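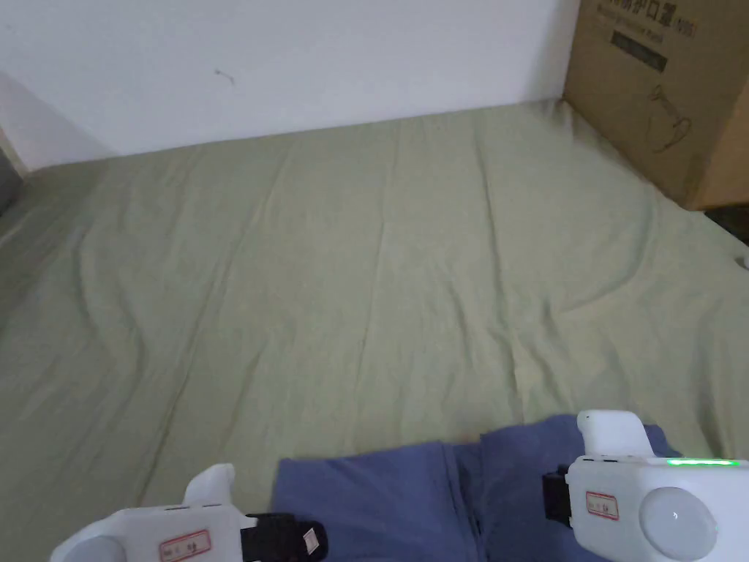 Visit report: Eson open day, Terisville, 09/07/2025

Eson opened its Terisville site to outside visitors for the afternoon. I went on behalf of the handling group at Wurnitz, mainly to see how Aliyu is getting on. Aliyu is Eson's name for a method of training a two-armed robot from demonstrations given by people holding the grippers in their own hands, with no robot present during recording. We had read the short paper in March and had two open questions from it: how they deal with the head view, and how much of what they record is fit to use.

The collection rooms are on the ground floor and the robot is upstairs. Visitors were taken through the ground floor first in small groups. Ours was led by Nuria Bermúdez, who runs collection, and handed over to Ro-un Son for the robot and the results.

Collection

The grippers are held one in each hand and strapped on, so that the operator can relax the grip between movements without dropping them. The fingers are meant to match those on the robot in shape and travel. A third camera sits on the operator's head. The head camera was the part we had come to ask about. Many groups working with hand-held grippers leave it out and rely on the view from the wrists. For table-top work that is often enough. For bedding Eson found it was not: with both hands close to a plain sheet, the wrist view is cloth from edge to edge and carries almost nothing about where the hands are on the bed.

The price of the head view is that it contains things the robot will never see from its own head. The operator kneels or sits on the mattress for the far corners, so knees and thighs are in view for long stretches, and the head moves a good deal more than the robot's can. Bermúdez said that their first attempt masked the legs out by painting over them, and that the policy then learned to depend on the painted area. They now leave the legs in. During training the lower part of the head view is dropped at random, and the wrist views are always kept. The paper has one sentence on this. It deserves more.

Each session begins with a short pause in which both grippers are held still over the bed and in view of the head camera. This ties the three camera streams together and gives a common starting position for both hands. We asked whether the pause could be done away with, as it slows the operator down. It has been tried, and the left-to-right distance between the grippers then drifts over the course of a session. The drift does little harm in one-handed tasks. In two-handed pulls it shows up as slack in the cloth, or as a pull that never ends because the robot believes its hands are closer together than they are.

Rooms are not tidied beyond what the task needs. Boxes and other household goods are left on or near the beds on purpose and moved between sessions. The sheets are mostly plain. Patterned sheets make tracking easier, and an earlier set recorded only on patterned bedding gave good figures in the collection rooms and poor ones elsewhere.

The task set covers six bedding tasks: smoothing a fitted sheet, tucking a corner, spreading a flat sheet, folding a blanket back, placing a pillow, and clearing an object off the bed before any of the others. The last was added after the robot repeatedly smoothed sheets around objects and then stopped.

Screening

The current set holds 2000 demonstrations as recorded. Of these, 435 were thrown out at screening. The two main causes given were loss of tracking on one hand, mostly when a gripper went under the cloth, and demonstrations in which the operator used a forearm or a knee to hold the sheet down. The second cause interested me more. A person kneeling on a mattress pins the sheet without meaning to, and the resulting pull looks perfectly good in the data. The robot stands beside the bed and has nothing to pin it with, so the whole sheet comes towards it.

Screening for this is still done by eye. Son showed us a tool that marks passages where the cloth near the legs stays still while the cloth near the hands moves, but it marks too much, and a person goes through the results afterwards. I asked whether operators could be told to stay off the bed altogether. They can for the near side. For the side against the wall the reach is too long, and demonstrations made by leaning over from the floor were jerky and tired people out quickly.

Robot

The robot upstairs is a two-armed unit on a fixed stand. We watched smoothing and corner tucking on a single bed. Smoothing was steady. The robot worked from the middle outwards and went back to long creases once or twice before moving on. Corner tucking was less even; during our slot it managed the near corners and was stopped by hand on a far one, where the arm was close to its limit.

The main result, as Son presented it, comes from a comparison of three versions: wrist views only, wrist and full head view, and wrist with the partly dropped head view. The third was best on every task except pillow placing, where the full head view did slightly better. Son put this down to the pillow often lying in the part of the view that gets dropped. Screened and unscreened data were also compared. Taking out the pinned demonstrations helped smoothing and spreading and made no clear difference to the rest. We were shown this as bar charts without error bars. The number of trials per bar was not on the slide and I did not get a firm answer when I asked for it.

Points for our own work

The start-of-session pause is cheap and we should adopt it before our next round.

We have been cropping the legs out of the head view. The random drop is worth testing against that on our existing data, with no new recording needed.

Our own set has never been checked for pinning. Most of our operators stand, but the sofa cover tasks were done kneeling, and those are the ones that transfer worst.

Eson is willing to share the screening tool, though not the data. Bermúdez will send the terms. I have also asked Son for the trial counts behind the charts and will add them to this report when they come.

© Wurnitz Handling Group | Contact | Back to top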